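**Come and try the kitchen arm with us this August**

We're looking for people who cook at home, or who used to and would like to again, to join us for an open afternoon at the Lynch building and tell us what they think of Wusis, our kitchen helper project. You don't need to know a thing about robots. If you've ever emptied a dishwasher while talking on the phone, you already have the kind of experience we're after!

The afternoon starts at 2 with coffee and a short welcome from Roxana Escobar, who will show you how a task gets practiced in simulation before we let the real arm try it in our test kitchen. The simulated part runs on a big screen, so you can sit down for it. After that we move next door, where Kianoush Mohammadi will be running the real arm and taking requests (within reason, and please, no eggs).
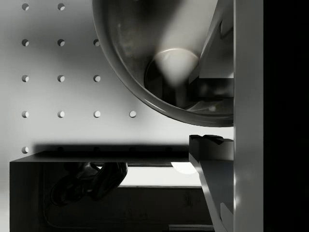
Manuela Carbone

A good part of the demonstration is given over to one metal bowl. I've been watching bowls on our simulation screen since spring, with the gripper fingers right up close and the pegboard wall behind, and I still find it hard to look away. Polished metal throws back all kinds of bright spots and dark smudges, and we'd love to hear how you handle shiny, slippery things in your own kitchen, where you grab them, and what makes you nervous.

**What we'll ask of you**

- Stay for the whole visit, which ends at 5
- Watch the demonstrations and talk them over in a small group
- Fill out a short questionnaire before you go home
- Let us take written notes on what you say (we leave names out)

We have room for 66 guests. You should be 18 or older and comfortable chatting in English. The kitchen is on the ground floor, there are plenty of chairs, and you're welcome to bring someone along if you usually have help getting around. Everyone who takes part gets a meal voucher for the Calano café downstairs, and the soup there is very good.

To sign up, write to me care of the Wusis front desk with your name, a daytime phone number, and a line or two about what you like to cook. Please mention any food allergies as well. I read every note myself and will get back to you with directions and parking details.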